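Open day at Drevutora draws a crowd, leaves questions

Drevutora threw open its Merrick workshop this month to show how it collects training data for robot hands. The pitch is that people work hand-held grippers now so machines can take over later.
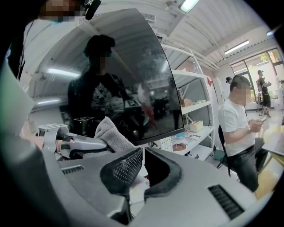
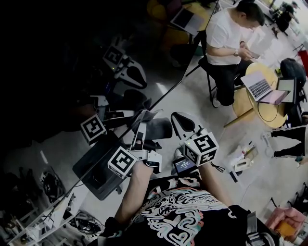

Hand-held grippers and marker blocks at the Merrick workshop.

Spokesperson Rochelle Maihi said 147 visitors came through. She wouldn't say when a paying customer might see a finished robot -- or what colour the ink is on the company's books.

"I've heard 'two years' before," said Abdul-Rahman Quartey, a retired fitter.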